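Marlina Sinaga inherited her blocks in November, 321 of them, in a pillowcase. Most are smaller than a matchbox and every one gets used. Her rule for putting them away is gloriously simple: one bin, one lid, no sorting by color!

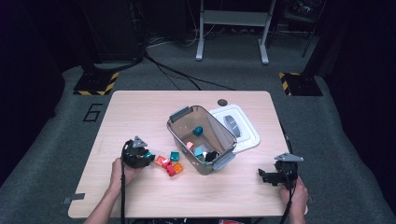
I tried it at home in Ustton and I'm hooked. We had a shelf of tiny labeled drawers before, and tidying took forever (my son would give up at the oranges). Now it's two minutes, lid on, done. Sinaga likes a see-through bin best, so kids can spot the piece they want before they tip the whole lot out.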